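August, bench notebook, Brumwood data collection

Started 8:40. Same table as yesterday, the white one by the window wall, blinds down. Selvaraj had the hand-held out on charge overnight and it came up clean. Firmware untouched. Going on with the ball and tray task, second block.

Task wording as it goes into the log: pick up ball, put ball on tray. Reverse is logged as its own task with its own label. Yesterday I had both under one label and Siobhán Coughlan caught it when she went through the episodes, so I spent the first half hour splitting them. 53 episodes relabelled. Three I couldn't decide about and threw out.

Settings for today:
One operator per block of 18, then swap.
Start pose is free, but the gripper has to be open before the record button goes.
Ball start position off the grid sheet, read out by whoever isn't holding the gripper. Grid sheet comes off the table before recording.
Tray can be turned between episodes, any angle, as long as it stays on the table.
End the episode with the fingers open and clear of the ball. Count one second, then stop.

First block was mine. Too fast again. I looked at the playback after ten episodes and the approach is over in a blink, and the pose track jumps in two of them where I swung sideways. Slowed down for the rest. It feels silly going at that speed but the track is much nicer to look at. Selvaraj's block was steadier than mine all the way through. He rests his elbow on the table for the last bit, which I'm going to copy.

Ball rolled off three times in my block, once in his. We're keeping those if the operator goes after it and finishes the job, with the retry flag set. If it hits the floor, stop and bin it. Siobhán wants recoveries in the set and says up to 10 per cent is fine. I'd like more than that later on, but her call for the first training run.

Finger pads. The bottom edges are rough and I keep going back and forth on whether to care. Potgieter sent a spare pair cut from the same stock and they're in the drawer under the bench. If we change them now the first block and the second block don't match. If we leave them, the robot side has to run with pads that look like these. Decision for now: leave them on until the task is finished, write down the changeover episode number when it happens. Selvaraj thinks the policy won't notice. Maybe. The camera sees the pads in every single picture though, so I'd sooner have it written down.

Lighting. Tried one run with the overhead bank off and the desk lamp on. The finger shadows got very hard. Kept it as a separate set, eight episodes, tagged lamp. Don't mix into the main set until we've seen how the plain version trains.

Uploader. Flomov import choked on two files before lunch, both with a zero-length pose track. Re-exported from the gripper and they went through. The checker should catch this at the bench, before upload. Asked Selvaraj to add it – he reckons it's a ten-minute job.

Sync check at 1:15, clapped the fingers shut five times in front of the lens and compared width signal to video. Good to within one video frame. Last week it was three out, so the new cable sorted that or the restart did.

Vollance want their sample by the end of the month. Siobhán will pick from the main set only, no lamp, no retries. She needs the grid positions as a separate column, and right now they're in my handwriting. Typing them up is on me.

To do
Type up grid positions
Pose track check in the exporter (Selvaraj)
Wipe the lens between blocks, we forgot twice
Ask Siobhán if she wants a second ball colour before or after the first training run
Write the retry rule on the whiteboard so it stops being argued about
Label the spare pads

Packed up 4:20. 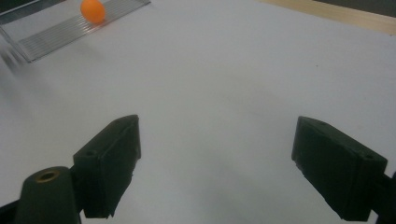

Do the retry episodes go in the same folder as the clean ones?
Same folder, with the retry flag set in the log. Siobhán filters on the flag when she builds the training split, and moving files by hand breaks the episode numbering.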